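Packing Materials, Oakley Store Room

Gallery page for the Oakley store room, covering bags and wrap kept for reuse. Entries by Cornel Mihăilă, last revised February 14, 2025. Shelf numbers follow the December layout.

Plastic bags are sorted by color first, then by size. White and clear bags go to shelf 44. Printed bags go to shelf 58, whatever their size. Bags with a torn handle or a split seam are not shelved – they go in the film recycling bin by the door.
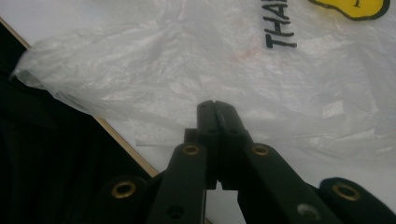 Crumpled bags are laid out on a flat surface before folding. Press from the closed end toward the opening so the air can leave, fold lengthwise in thirds, then roll. A rolled bag takes less shelf space than a knotted one and opens without tearing.

Bags that held food are wiped inside and left open overnight. Do not stack them until the corners have been checked.

Each bin on shelf 44 holds 120 rolled bags. When a bin is full, close the lid, mark the date on the Pimell label and start the next one. Overflow goes to Kostberg with the Friday van – 2 bins per trip at most.

Paper wrap and Druvier sleeves are listed on the next page.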